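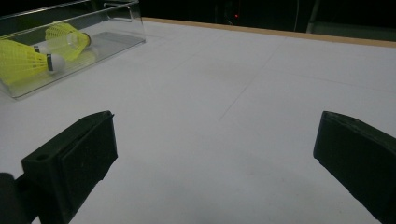 Khang Hầu wanted to know, on the first draft of this file, why a folder of recordings needs house rules at all, given that the recordings either load or they don't. Most of them load. The rules are for the rest of it.

Trutinero Tabletop, handling rules and data card

What is in it

3914 episodes of short tabletop tasks, recorded with hand-held grippers at two sites, Grirton and Skenmont. The view is from the gripper, low over the table, with both fingers showing. Tasks are picking, placing, moving things into and out of containers, and a small number of episodes where the correct thing to do is nothing. People keep asking us to delete those. Please stop asking.

Each episode folder holds the video, the finger opening over time, the pose track, and notes.txt. The last one is written by a human and should be read in that spirit.

Rules for recording

1. Start with the fingers open and empty. An episode that begins mid-grasp goes to the reject folder, however graceful the rest of it was.

2. Hold still for 4 seconds before the first move. Weidong Song has timed these. Nearly everyone's 4 seconds is two.

3. One task per episode. If you finish early and feel inspired, press stop and be inspired in the next one.

4. Objects start on the table or in their container. Shuttlecocks go in the clear box, lying down, and they may point whichever way they like.

5. Do not tidy between episodes unless the task sheet says reset. We lost most of a July batch to somebody's good manners.

6. Failed grasps stay in. Mark them fail in notes.txt. "Almost" is not a label, and neither is "fine," "ok I think," or the shrug emoji.

7. No faces, badges, mail or screens with readable text. If one gets in, flag the episode the same day. Blurring it yourself is not flagging it.

8. Check the pads before each session. A pad that moves when you push it with a thumb gets replaced. The tape in the drawer is for cables.

Rules for the table

Pale surface, nothing on it that isn't on the task sheet. Seams and faint lines in the surface are allowed and should not be covered up. Skenmont once papered over theirs and got a model that was very good at Skenmont for as long as the paper lasted.

Background lights may be on or off, but leave them alone during a session. The same goes for indicator lights on equipment at the back. We don't care that they glow, we care that they change.

Clear containers are awkward for everyone. Keep them in anyway. Tag the episode "clear" so that depth people can find it, or avoid it.

Review

Every batch of 100 episodes gets a second look from somebody who didn't record it. Bình Ông reviews Grirton and Xuân Chu reviews Skenmont. They use the same sheet and have been asked to stop comparing reject rates in the shared channel.

A reviewer may reject without giving a reason longer than one word. A recorder may appeal once. Appeals go to Cường Lục, who has so far granted 6 and regrets one of them.

Known problems

- Left-handed recorders are thin on the ground. The mirrored copies in /aug do not count and are not to be reported as if they did.
- Shadows from the gripper fall on the table in many episodes. Not a defect. Do not file it again.
- Early Grirton notes use "box," "bin" and "tub" for the same thing. The script kos_rename fixes this. It also renames one thing that really was a tub.
- Pose tracks drift when the recorder walks. Don't walk.

Use

Research and teaching are fine. If you train on it and put the result on an arm near people, do your own safety assessment for that arm, in that room. This card is not one and can't be attached to one. Someone tried.

Cite the version number you used. "Latest" was accurate on the day you typed it.

Changes

Rule 5 reworded after July. Rule 6 gained the emoji. Rule 8 used to say "check the pads regularly," which everyone agreed they were doing.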